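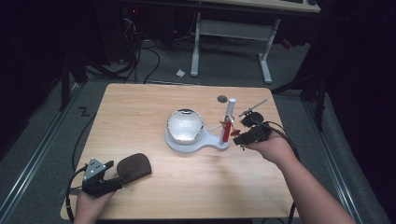
## The little bowl stand has finally made it onto the table

I have wanted one of these ever since I saw one in the window of the gift shop in Notcombe, back when I was only supposed to be buying stamps. It's a white stand with a bowl at one end and a post at the other, and a small red figure that goes up on the post. That's the whole object! I can't tell you why it makes me so happy, but I've been grinning at it since breakfast.

The one in the window had already been promised to someone, so I went home and looked everywhere for my own. I found it at Clirkitz, who sell a lot of odd tabletop things I don't need and would happily own. It was $67 with shipping, and it took 6 days to reach me in a box big enough for a pair of boots (so much paper, all saved for wrapping).

I love the shape of the stand. From the side it looks like a paddle somebody laid down on the table, with a round part for the bowl and then a narrow neck running over to the post. All that plain white makes the red really sing. I had worried it would look a bit like something from a dentist's office, but on light wood it's lovely. Warm, even.

And the bowl! It's so shiny that it picks up whatever light is going. I've moved the lamp 4 times now to see what it does.

If you're putting one together yourself, do the bowl and stand first and leave the figure lying nearby. I did it the other way around on my first try, got impatient, and ended up chasing the bowl across the table with my elbow. The second try went much better, and I had the radio on, which helps with everything.
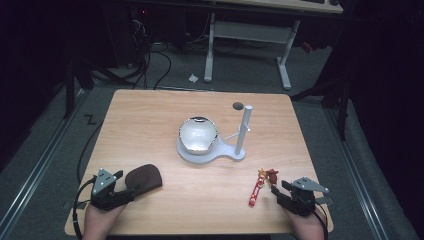 ## About the figure

It's tiny, red and yellow, with a little head that I find completely charming. Lying on its side on the table it looks as if it has had a very long afternoon. I'm still deciding on a name. My notebook has a page of them and the front-runner is Birkolent, after the village where we used to rent a cottage in April and where it rained every single time.

The fiddly part is the top of the post, where things are small and you want to be patient. Go slowly, put the piece down if you get cross, have some tea, come back. I did all three!

A few of you asked about the dark brown oval pad that was in my last post too. It's from Blöndal, it was a present, and it lives on this table pretty much permanently now. I like having one dark thing on all that pale wood - it gives my eye somewhere to land. I've looked for a second one and can't find the same brown, so if you spot it, please write to me.

## Where it's going next

The plan is the shelf by the kitchen window, next to the jar of buttons. I've measured and the stand fits, as long as I move the cookbooks along and give away the one with 400 soup recipes (I've made two of them, both leek). The morning light comes in low there and I think the bowl will be wonderful in it.

Until the cookbooks are sorted it's staying on the table, and we'll be eating lunch on our laps. I'll post again once it's up on the shelf, and with the name settled too, I hope. Send me suggestions!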